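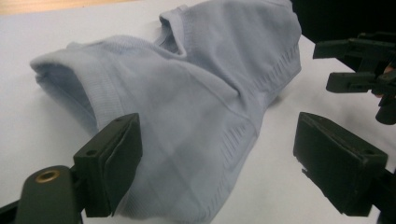 Skivent opens its first sweater folding and mending room in March

Jikgate, Jan 6, 2023 - I've been folding sweaters for a living for most of my adult life, and I'm so happy to finally say this in public: Skivent is opening a folding and mending room at our Baldursdóttir store this March, and everyone's invited to bring their knits!

If you've shopped with us you know how it goes at home. You pull a fine-knit top over your head, one sleeve stays half inside out, and the whole thing lands in a heap on the nearest table. I do it too (my husband will back me up on this). Pale greys and blues are the ones I feel worst about, as every crease seems to show on them.

So we're giving over the back half of the store to big white tables, good light and people who know knitwear. You can bring up to 3 pieces per visit. We'll show you how to lay a sweater face down, pull the sleeves out straight, smooth the ribbing with your palms and fold it in thirds so that the neckline stays flat. It takes a couple of minutes once you've got the hang of it, and please, no hangers - they leave bumps in the shoulders.

Kaj Vigfúsdóttir is running the mending table. She'll take on loose cuffs, popped side seams and small moth holes, and she's putting together a yarn drawer with as many shades as she can fit in it. "Bring me the one you gave up on," Kaj told me when I asked what I should write here. "I like those best."

A folding session is free. Mending starts at $2 for a small hole and we'll always give you the price before Kaj picks up a needle. The first 50 visitors get a cotton storage bag to take home.

We're also bringing back the Grindent, our plain ribbed pullover, in four colors. It'll be on the shelf from opening day, folded very nicely, I promise.

The room is at 418 Jikgate, through the main store and past the fitting rooms. Drop in any time we're open, or call ahead if you've got a big mending job. Press are welcome to stop by before the opening - ask for Rainer Thiele at the front desk and he'll set up a time.

Grethe Kjærgaard
Store manager, Skivent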